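Riltisley Gralla 485 – Pitcher's Training Glove

Price, catalog orders and team orders: please write to us for the current list.

The Gralla 485 is a glove for pitchers who want to hide the ball well and who throw many days in a week. It is made in our small workshop, where Haris Golob cuts the leather and Živko Živković does the lacing. We started to make it after a July tournament, when two pitchers on the same team asked us for a glove with a fully closed web. Before this we made only infield models.

The web is closed on both sides, so the batter and the base coach can not see the grip when the pitcher changes from fastball to curve. The pocket is of medium depth. The ball comes out fast enough for a throw to first base, but it does not jump out when a hard ground ball comes back to the mound. The index finger can stay outside the glove, under a wide leather cover, and this cover also stops the small movement of the finger that some hitters have learned to read.
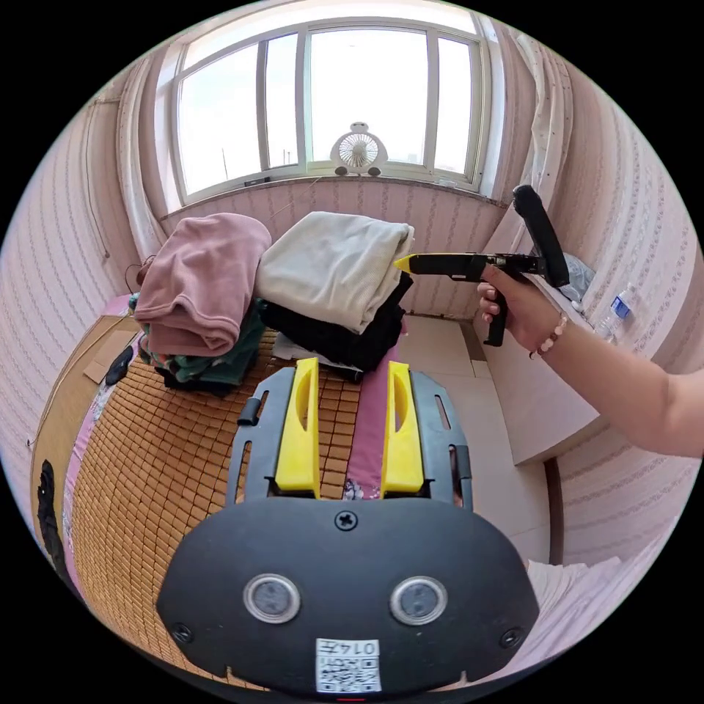

A new glove of this kind is stiff, and the breaking in needs patience. Play catch with it for 20 minutes every day in the first week, and put a ball in the pocket for the night, with a strap around the glove. Do not use the oven or hot water. After a game in the rain, wipe the leather with a dry cloth and let it dry slowly, away from the heater. Open the glove wide and lay it on something that lets the air pass below, for example a woven bamboo mat on a bed, and turn it after a few hours. When it is dry, put on a very thin layer of the Flemeo balm. Too much balm makes the glove heavy, and we can not take it out again.

Sizes and details

Length: 12 inches
Hand: left or right throw, please say this clearly in your order
Leather: steer hide, palm lining in softer cowhide
Lacing: rawhide, 7 spare laces in the box
Colors: black, brown, dark red
Model number for re-orders: 1581

For a pitcher under 14 years the glove is probably too large. We suggest to wait one more season, or to ask for the Mladenović model, which has the same web but a smaller wrist opening.

Repairs

We change broken laces free of charge in the first year. You pay only the postage to us. A torn palm lining can also be repaired, but this takes longer – some three weeks in winter, and more when the season is near. Please clean the glove before you send it, and write your name on a paper inside the box, not on the leather.

Contact: Riltisley workshop, orders and repairs by post or e-mail | © 2019 Riltisley | Back to top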